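Wodthorpe Linen Service Adds Robot Folding Stations at Vuvmont Plant

Six stations now handle bath and hand towels; folding staff move to inspection, repair and station work

VUVMONT, 29 June 2022 – Wodthorpe Linen Service has put six robot folding stations into regular use at its Vuvmont laundry. The stations, supplied by Rieger, pick up and fold terry towels that were previously folded by hand. The plant washes linen for hotels, swim clubs and care homes, and towels are the largest part of its daily load.

Wodthorpe ran a trial with a single station beginning in February. The remaining stations were installed one at a time so that the folding room could stay open during the work. All six are now on the day shift. The evening shift will continue to fold by hand until its staff have finished training.

In its first full week with every station running, the day shift folded 3,040 towels by robot. Hand folding at the plant is still faster per towel, and Wodthorpe does not expect that to change soon. The stations are meant to take over the long, repetitive part of the shift, when the same motion is made for hours and when most complaints of sore shoulders and wrists are reported.

What changes for staff

No jobs are being cut as part of the project. People who worked full time at the folding tables now rotate between three areas: running the stations, checking finished linen, and mending. The mending room had a backlog going back to last year, and torn hems and pulled loops were often sent to rags when they could have been repaired.

Each station operator looks after two stations. The operator brings the dried towels over, sets them out, takes away finished stacks and steps in when a fold goes wrong. Operators can stop a station at any time and do not need a supervisor's approval to do so. Pay for the operator role is set one grade above folding, and every member of the folding team has been offered the training.

The training takes six half-day sessions, all on paid time. It covers daily checks, cleaning lint from the grippers, clearing a dropped or twisted towel, and changing the fold program for a different customer. Staff who would prefer to stay with hand folding may do so. Fitted sheets, robes and anything with ties or buttons will still be folded by hand.

How the stations work

Rieger's station uses an arm with a gripper and a small camera close to it. The arm pinches the cloth, lifts it, finds a hem or corner and lays the towel down for folding. The software, called Flolilel, is set up for each type of towel a customer sends.

Terry cloth has been the hardest material to get right. It is thick, it bunches, and a towel picked up in the wrong place folds back over itself and hides its own edges. 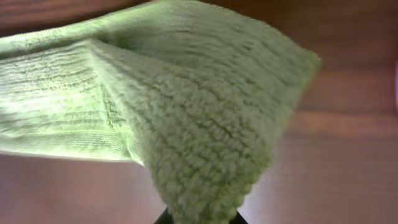 Flolilel allows the arm to set a towel down and take hold of it again if no usable edge is found. After three tries the towel goes to a tray for the operator to fold. Changes made during the trial, many of them suggested by the folding team, reduced the number of towels that end up in the tray. One of these was a change to how towels are shaken out after drying. Another was to keep heavy bath sheets off the stations altogether, and that rule remains in place.

Customers will not need to change how they send in their linen. Fold sizes and stack heights stay the same, and pickup and delivery times are not affected. Hotels that have asked for a special fold will continue to get it, by hand where needed.

Next steps

Wodthorpe will review the stations with staff at the end of the year, including injury reports, repair counts and the results of a staff survey. A decision on more stations will wait until that review is complete. There are no plans at present to use robots in the sorting room or at the presses.

About Wodthorpe Linen Service

Wodthorpe Linen Service washes, mends and delivers linen for 200 business customers from its plant in Vuvmont.

Media and customer questions may be directed to the Wodthorpe front office in Vuvmont during business hours. Plant visits can be arranged with advance notice.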